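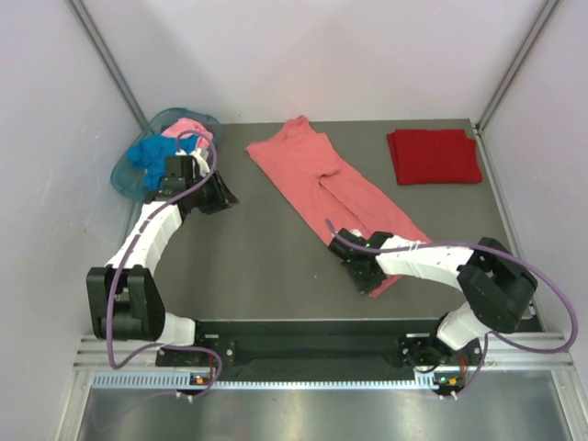 工作台上的双臂装置，右侧夹爪下是一件橙粉色衣物，深红色的布叠放在后方。

Emiliano Ibarra的叠衣机装在一间共享工坊的里间，门口是木工区的带锯，再往里是一排租给会员的铁架子。工坊叫Sequeira，原先是印刷厂的仓库，地面有一道排水沟，推车过去总要颠一下。他每天傍晚六点半以后来，那时木工区的人大多走了，空气里的木屑也落得差不多。

他做的东西说起来不复杂：两条机械臂，一张灰色台面，三面围板，从筐里把衣服拿出来，摊开，叠好，放到一边。项目名叫Jetine，名字是女儿起的，没有什么含义。

“我不是想卖它。”Ibarra说，“我在一家酒店的洗衣房干过五年，知道叠衣服占掉多少时间。我想看看一个人自己动手，能做到哪一步。”

框架是最先完成的部分。第一版用松木，放了一个冬天，四个角都走了形，两条臂的底座之间差出一截，标定怎么做都对不上。第二版换成金属型材，由Arnaldo Rocha帮忙切割。Rocha在工坊里管金工设备，做事慢，切之前要把料量两遍。他坚持在台面前沿加一根黑色横梁，把两个底座连在一起。Ibarra起初嫌重，装上以后没再提过拆。

围板也换过。最早是裸露的胶合板，从Bamuvwood买的边角料，纹理很深，相机常把木纹当成布的褶皱。后来全部改成浅色的平板，台面选了灰色。Ibarra试过白色台面，浅色衬衫放上去几乎看不见边缘；也试过黑色，深色袜子又不见了。灰色是折中的结果，对灰T恤仍然没有办法。

机械臂的外壳是白色的，关节处为黑色，大部分零件由他自己打印。打印一条前臂要一整夜，第一条打坏了三次，都是翘边。夹爪改动最多。早期的指尖是硬塑料，夹薄布时打滑，他在内侧贴过砂纸，贴过自行车内胎，现在用的是一层软硅胶，每隔几周换一次。指尖不能太厚，太厚伸不到布下面去；也不能太薄，薄的那一批用到第二周就断了。

电线是另一件麻烦事。Ibarra选了紫色的线缆，理由是工坊里别人都不用这个颜色，丢了好找。线从夹爪那一端出来，沿前臂往回走，经过肘部时必须留出一个大圈，否则手臂一转就会扯住。他最初把圈留得太小，有一次插头在动作中途被拽掉，手臂停在半空，夹着一只枕套。那之后他把两边的线都放长了，看着乱一些，没有再掉过。

控制用的小电路板就装在底座下方，用白色扎带固定走线。负责这一块的是Belmiro Torres，他白天修电梯，对接线有自己的规矩：每根线留一手宽的余量，每个接头都要能单手拔下来。底座的供电原先和夹爪共用一路，两边同时用力时电压会掉，手臂跟着抖。Torres把它分成两路，花了一个晚上。

软件部分，Ibarra没有从头写。他用的是示教的办法：人握着另一套手柄把动作做一遍，机器记录下来，攒够了再拿去训练。到12月，他们一共录了500次，毛巾占了一多半，其余是T恤和枕套。毛巾最容易，四个角清清楚楚；衣服难，袖子经常压在身子底下，机器先得弄清自己看到的是哪一块。

录示教的活主要由Albertina Cunha承担。她以前做裁缝，手稳，对布的脾气也熟。她发现Ibarra总是从衣服中间抓起，这样提起来布会垂成一团，再放下去又是一堆褶。她改从边上抓，先拖后提，让布自己在台面上摊平。“布是有重量的，”她说，“让它自己往下坠，省事。”用她的录法重新训练之后，T恤的成绩好了不少。按他们自己的标准，边缘对齐、叠完不散就算成功，最近一轮测试里，每9件T恤能叠好5件。毛巾是9条里8条。

剩下的那些，失败的样子各不相同。有时夹爪夹到两层，把已经叠好的一边又掀开；有时夹爪合上了，里面什么也没有，手臂照样认认真真地把空气搬到另一头。Ibarra在本子上逐条记下来，按原因分页。最厚的一页写的是“没夹到”。他打算给夹爪加一个判断，看两指合拢后的间隙，间隙为零就重来。零件已经到了，还没装。

速度也谈不上快。一件T恤要几分钟，Cunha自己叠只要几秒。工坊里有人路过时会站着看一会儿，多数人等不到它叠完。Sérgio Serrano是少数看完的，他在隔壁修家具，看过之后提了一个建议：把筐往后角挪，别放在手臂正前方。Ibarra照做了，左臂从此不用先绕一圈再下去，每次省下一点时间。

花费方面，他没有仔细算过。最贵的是关节电机，分几批买的，有一批是从Edora的清仓货架上挑的二手件，其中两个到手就有异响，拆开重新上了油，用到现在。型材是Rocha从旧展架上拆下来的，没收钱，换了Ibarra两个周末帮他搬车床。

下一步是裤子。Cunha已经带来一袋旧裤子，放在铁架子最下层。Ibarra量过，成年人的长裤摊开以后会超出两条臂够得着的范围，要么加宽台面，要么先对折再处理。Rocha倾向于加宽，他手里还有几根型材。Torres反对，加宽就得重新走线。

里间的灯九点关。关灯前Ibarra会把两条手臂收回原位，切断电源，再把台面上的衣服放回筐里，第二天接着用。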